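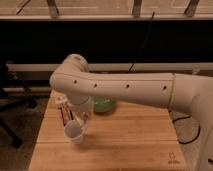 Progress report to the funder: Kisetance label pilot

Reporting period: second quarter of the grant, ending November
Prepared by: Jokitz, project office

1. Purpose of the work

The grant pays for a pilot of short-range tags on public information signs in the Lougher district. Each sign carries an NFC tag behind the printed face and a short web address in plain type below it. A visitor who holds a phone to the sign, or types the address, gets the same page: opening hours, access notes, and any current closures. The pages are served by Kisetance, the content system built in the first quarter.

2. Status against the plan

Installation. 342 signs are now fitted with tags and entered in the register. The plan called for the full set by the end of the period, and this target is met. Signs on metal backing plates were fitted with a shielded tag, as ordinary tags could not be read through the plate in bench tests.

Page content. All signs resolve to a live page. Pages for the two bus interchanges still carry the general text from the first quarter. The operator has sent replacement text, which is in review.

Usage. The server logged 2,011 page loads from signs in the period. Loads from a tag and loads from a typed address are recorded separately by means of a suffix on the link. The suffix was missing on the first batch of printed addresses, so the split between the two is not reliable for that batch and is left out of this report.

Register. The sign register was moved from a spreadsheet to a database table. Each row holds the tag serial, the sign location, the page address, and the date of the last successful read. The old spreadsheet is kept as a read-only copy.

3. Faults

24 tags failed after installation. Most of the failed tags were on south-facing signs, and the adhesive had lifted at one corner. The supplier, Sterkar, has replaced the failed units under the supply agreement and has proposed a different adhesive for outdoor use. The replacements have been fitted with the new adhesive and will be read once a month through the next period.

A separate fault affected older phones. On these phones the tag opened a blank browser tab when the phone was set to block redirects. The redirect step has been removed, and the tag now holds the final page address. This makes the tags harder to repoint at a later date. Any change of page address must now be handled on the server, and the page naming rules have been frozen for the rest of the pilot.

All tags were locked against rewriting at the time of installation. An audit of the register found 3 tags that had been entered as locked but were still writable. They have been locked and their contents checked against the register.

4. Spending

Spending on hardware is within budget. The saving on tags has been offset by the cost of the shielded type. Field labor is slightly over budget as a result of the repeat visits described in section 3. No change to the total is requested. We ask for approval to move the unspent part of the printing line to field labor.

5. Work planned for the next period

Monthly read checks on all replaced tags.
Reprinting of the first batch of address labels with the correct suffix.
Revised pages for the bus interchanges.
Large-type and high-contrast page styles, tested on phones with screen readers.
A written handover procedure for the district's own maintenance staff, covering tag replacement and register updates.

6. Open items for the funder

Approval of the budget transfer in section 4.
A decision on how long page load records should be kept. The current setting deletes them at the end of the pilot.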